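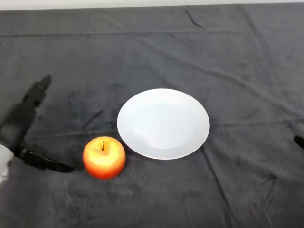
Should your manager be your mentor?

I've been on both sides of a workplace mentoring scheme now, and I've come round to a view that gets me odd looks at work. I don't think your line manager should be your mentor. Ever, really, even if the two of you get on like a house on fire.

I started at Muradix straight from college, and they paired every new starter with their own boss. It saved time, I suppose, and it looked tidy on the form. Once a month we'd sit down for an hour and I'd be asked what I was finding hard. Well, what would you say? This was the person who'd be writing my review in April! I said I was finding it hard to pick just one area to grow in, and we both nodded and drank our tea.

Then I moved to Ulleck, where mentors came from a completely different department. Mine knew next to nothing about my job (she was in purchasing, I was in training) and it was wonderful. I told her in our first chat that I was scared of presenting and had been swapping shifts to get out of it. I'd never have said that at Muradix, and I was there 18 months.

I wrote a short version of this for the staff newsletter a while back and had a fair bit of post about it.
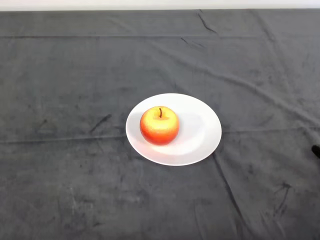 A reader at Guillot wrote that I was being unfair on managers. Her boss had mentored her for 4 years, she said, and no stranger from another floor could have spotted that she was ready for promotion before she'd spotted it herself. She also asked who was going to find all these spare mentors in a firm with one office and a kettle.

She's got a point about small firms, and I haven't a brilliant answer. Swapping with another company might do it. Sotix offered us something like that, at £2000 a head, and I did nearly choke on my biscuit. You could surely ring up the firm down the road and ask for nothing.

But on the first bit I'm sticking to my guns. Spotting that somebody is ready for promotion is a manager's job, and a good one does it anyway, with no scheme and no form.
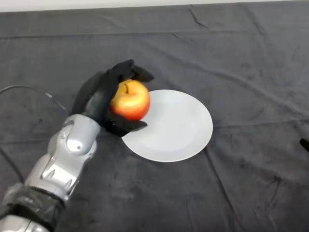

What a manager can't do is un-know things. If I admit I'm thinking of leaving, or that I can't stand the new rota, that's in their head the next time they're handing out the decent projects. They might be the kindest person alive and it'd still be there. I manage people myself these days and I've caught myself doing it.

So if you're setting up a scheme this spring, please let people look outside their own team, and let them change mentor without filling in a reason. And if your boss is already your mentor and it's going well, fine, carry on, but do find one other person you can moan to.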